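Product Feed Cleanup for an Online Bag Store
Student project report, E-Commerce Systems

1. Background

Plorno is a small online store that sells bags and travel accessories. Its catalog is exported every night to a comparison site called Lonon. When we started in July, 35 of the listings in our sample were being rejected. Our job was to find out why and fix the export. 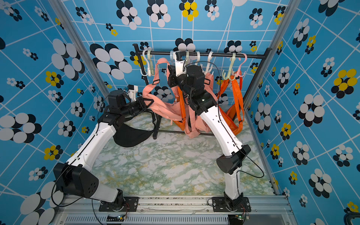
2. Method

We loaded the feed into a spreadsheet and checked each row against the Lonon field rules. The full feed has 4,000 rows. We worked on 2,000 of them -- the ones marked in stock -- and left the rest alone.

Most rejections came from the category field. Plorno uses its own category names, and the export sent them as they were. We wrote a mapping table with the Villalobos plugin, which swaps each store category for the matching Lonon one before the file is saved.

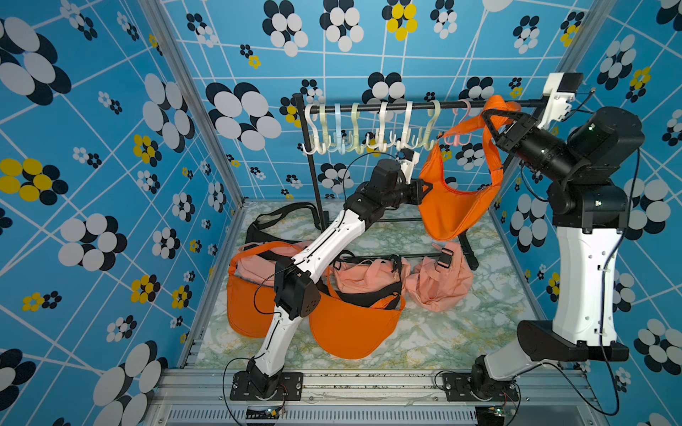
Figure 2. Clothes rack toward the back, with bags on the floor in front.

3. Variants

Color variants were the second problem. The export gave every variant the parent title, so Lonon treated them as duplicates and kept only one. We added the color to the title and set a shared group ID.
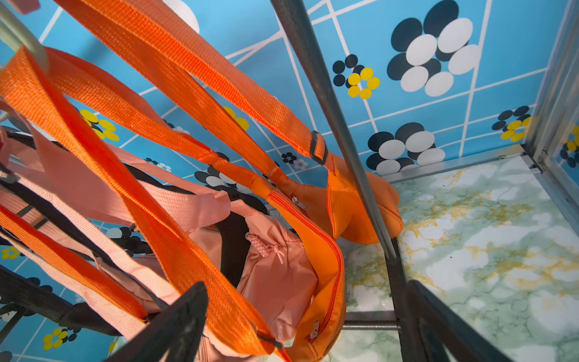

Attribute order in the title also needed a rule. We settled on type, color, then closure. The orange crossbody with the long zipper, for instance, becomes "Crossbody bag, orange, zipper." Titles built this way passed the Gitau feed checker without edits.

4. Results

After the second export, 9 listings were still rejected. All of them had a missing sale price end date, and the store has to fill that in by hand.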